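Potassium instead of cutting salt? Two months in

skirska_runner
My doctor flagged my blood pressure in February and everyone told me the same thing, cut the salt. I did, kind of! But what has really gotten me excited is the other side of it, potassium. Beans, baked potatoes, yogurt, spinach, a banana most mornings. I'm 58 and I've never eaten this well. Home readings are lower and I'm a little obsessed (ask my wife). Anyone else doing it this way?

Virkar
Love the enthusiasm, but please ask about your kidneys first. Potassium is great for most people and a real problem for some, especially on certain blood pressure pills.

skirska_runner
Had the blood work done, all fine. Good reminder though!

Châu Khổng
White beans!! I put them in everything now, soups, salads, mashed on toast with lemon and garlic. I logged a full day last week and came out at 2937 mg, with sodium at over 2000, so still work to do on that end. My mother's sour fish soup is the culprit and I am not giving it up.

I also started rolling my own flatbread so I can leave most of the salt out. Ten minutes of work and so good with the beans. 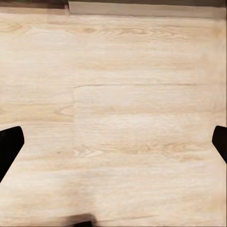 Pale wood grain

Dough is flour, warm water, a spoon of yogurt and a pinch of salt. Rest it, roll it thin, hot dry pan.

illosar22
I'm going to disagree with the first post a bit. For me the salt was everything. I ate plenty of fruit and beans for years and my numbers didn't move until I quit deli meat and canned soup. I wouldn't call it "instead of."

skirska_runner
Fair, the title is too strong. I did drop the canned soup too, so who knows which one did it.

Virkar
Probably both, plus the running. Are you measuring at the same time every day? Mine is always higher at 7 am.

skirska_runner
Evenings, after sitting for a bit. I'll add a morning one. Châu, how long do you rest that dough?

Châu Khổng
Half an hour, covered. Longer is fine!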